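I went to the Hevuleck open afternoon in February expecting to be talked at, and I was. Ewan Pringle did the welcome, then a slide claiming 3,739 recorded picks. Picks of what, and how many dropped? He said the breakdown was "coming." I've heard that one before.

Then we got to the tables. The job was snack packets: pick one up, put it in a tray, do it again. Soft packaging is hard for machines, I'll give them that. It creases, it slides, it throws glare back at the lens.

Heike Seidel ran our table and was a lot more straightforward than the slides. She let us look at what the gripper sees, two black fingers and a couple of shiny pouches lying flat on the wood.
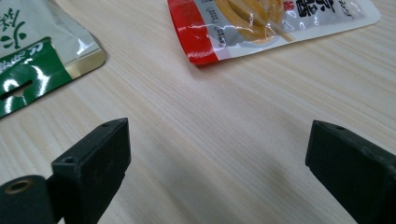

## What I wanted to know

Why so few packets at a time? Every shelf I've ever stocked was a mess. Heike said they'd tried fuller tables and the results were "not for visitors yet," and I liked her for saying it.

I also asked about price. Ewan said up to $900 for the hand tool, arm not included, and moved on to the next group pretty fast.

Would I go again? Maybe, if they let me bring my own groceries. I've emailed Heike to ask if a half-empty bag of rice counts.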